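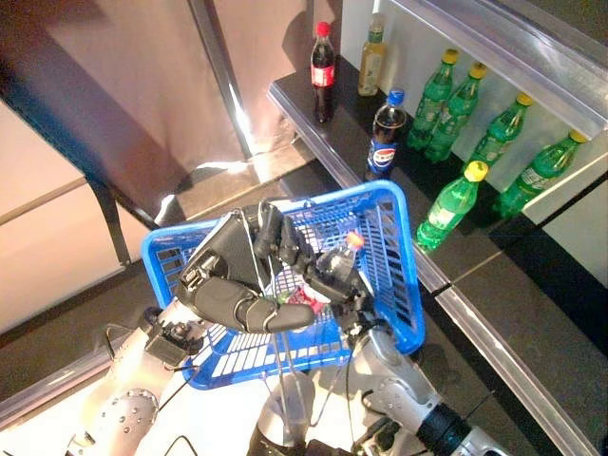 Filling the Basket: drinks, shelves and small shops
Retail and Consumer Studies, second year project report
Ásgeirsdóttir, Graltlow College, Bovness site

Why I picked this

I worked in a corner shop for two summers before I started at Graltlow, and the job I got given most often was the drinks. Fronting up, facing the labels, wiping the sticky ring that every bottle of squash seems to leave behind it. So when we were told to choose one ordinary part of shopping and look at it properly, I didn't have to think for very long! I wanted to know what happens to a basket when there are bottles going into it.

Other people on the course did signage, or self-checkouts, or the smell of bakeries (I was a bit jealous of that one). Mine sounds dull next to those, I know. But drinks are awkward things to shop for. They're heavy for their size, they roll, they're the wrong shape for nearly everything else you'd put next to them, and people tend to pick them up last, when the basket already has crisps and a loaf in it.

Where I did it

All of it was done in the Rakside shop, our practice shop at the Bovness site. It's laid out like a small convenience store, with dark shelves that have a shiny metal trim along the front, and it gets restocked and messed about with by every year group in turn. You never quite know what you'll find in it on a given morning. I had it in the mornings through June, and I had to be packed away by 1 o'clock so the first years could have it.

The stock I was mainly bothered about was bottled drinks: cola, things in the pale yellow-green range that might be tea or might be juice until you get up close, and small bottles of the kind you'd buy with a sandwich. The baskets were the bright blue plastic mesh sort with a solid rim. I'll come back to the mesh because it ended up mattering more than I'd planned for.

What I did

My first idea was to ask people what they liked in a drinks shelf, and I did write a questionnaire. It was hopeless. People like the shelf to be "tidy" and "easy to see", and that was as much as I ever got out of them, so I stopped after one morning and went over to watching instead.

I ended up with 68 filled baskets. For each one the shopper (a student or a member of staff, mostly people on their way to coffee) got a short shopping list with at least one bottle on it and was asked to fill the basket however they liked. I stood by the till and wrote notes. Afterwards I looked in the basket and drew where everything had landed. My drawings are terrible but they're in the appendix.

I moved the bottles along a bit every few days as well, so that sometimes they were at the start of the route and sometimes at the end. I kept the lists short on purpose. A long list turns into a memory test and I'd have been studying something else. 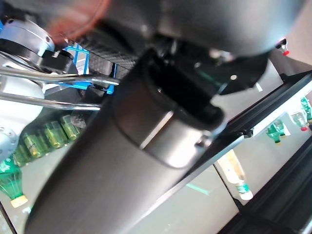 What I noticed about the basket

The main thing is the tilt. As soon as there's one bottle lying in a basket, and the basket isn't dead level, the bottle goes to the low side and takes whatever is light along with it. Almost everybody tips the basket when they reach for a shelf, because the handle arm drops while the other arm goes up. So the low side is nearly always the side nearest your own leg, and that's where the packets get squashed.

People who stood their bottles upright did better, but a small bottle won't stay upright in mesh. The base catches on the grid and it leans, and then it's down. Tall ones stay up for a while if they're wedged in a corner against something square. I had one shopper who built a kind of wall out of teabags to hold a bottle in place and she was very proud of it (quite right too).

The mesh is good for seeing in from the side, and I liked that you could tell from across the shop how full a basket was getting. It's less good for thin packets, which work a corner into the holes and then tear when you pull. I wrote "corner caught" so many times that I shortened it to CC in my notes, so that's what CC means if you're reading the appendix.

What I noticed about the shelf

I'd assumed people would take from the front. They mostly do, but with drinks there's a lot more reaching to the back than I remembered from the corner shop. When I asked why, I got told the back ones are colder, even though this is a plain shelf with no chiller in it at all! I don't think anybody really believed it. It's a habit brought in from the fridge.

Reaching to the back means the front bottles get nudged, and then they stand skew with their labels half round. A shelf with a few skew labels looks picked over even when it's well stocked. I timed myself straightening the whole drinks section and it took 6 minutes when I was being fussy. That isn't long, but in my old shop it would have wanted doing several times a day, and it never was.

The shelf above gets in the way more than you'd expect too. With tall bottles there isn't much room to lift, so people tilt the bottle forward by the neck and slide it out. That's fine until there's another bottle straight in front. I tried giving the tall ones a bit of space in front of them, and the reaching looked a lot calmer, but of course you lose room for stock and I can hear my old manager sighing about it already.

Colour was a surprise. Dark cola against a dark shelf relies almost entirely on its label and its cap, and the pale drinks jump out at you. Several people walked up and down looking for cola when they'd just gone past it. 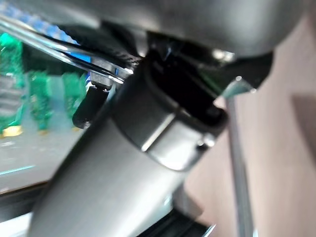 I tried putting the pale bottles on either side of the cola to frame it, and that seemed to help, though I only had a few days left by then and I wouldn't want to swear to it. If I did the project again I'd start with the colours and leave the reaching until later.

Where it went wrong

I changed too many things at once in the second half. I can tell you that the later baskets were neater, but I can't tell you whether that was the shelf, the order of the lists, or the fact that half of my shoppers had done it before and had worked out what I was writing down.

My notes were a mess as well. I'd planned a neat table and what I've got is 1658 words of scribble, a good part of it about teabags. I typed it all up exactly as written, because my tutor thought tidying it would mean losing things. The report itself was meant to stay under 3000 words and that did me a favour, or there'd be a whole chapter on squash.

The other problem is that nobody had to carry the basket home, or pay for any of it. I think people put up with a badly packed basket for longer when the crisps aren't theirs.

What I'd suggest for a small shop

Put the drinks early in the route if you can, so the bottles go in first and the soft things sit on top. Leave finger room above the tall bottles. Break up the dark ones with something pale. Have whoever is passing turn the labels to the front, and don't save it all for closing time. And if you're buying new baskets, have a look at the floor of them as well as the handles, and try standing a small bottle in one before you order.

Questions I got at the presentation

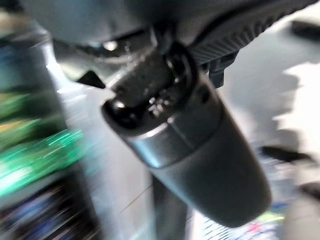 Would a bigger basket solve the rolling?

I think it would make it worse. A bottle has further to roll in a big basket, and the shopper has more weight hanging off one arm, so the tilt gets steeper. A divider across one end would do more good, and it could be as simple as a folded bit of card. I didn't get to try one in the Rakside shop, but the card is cut and it's in my locker for next term.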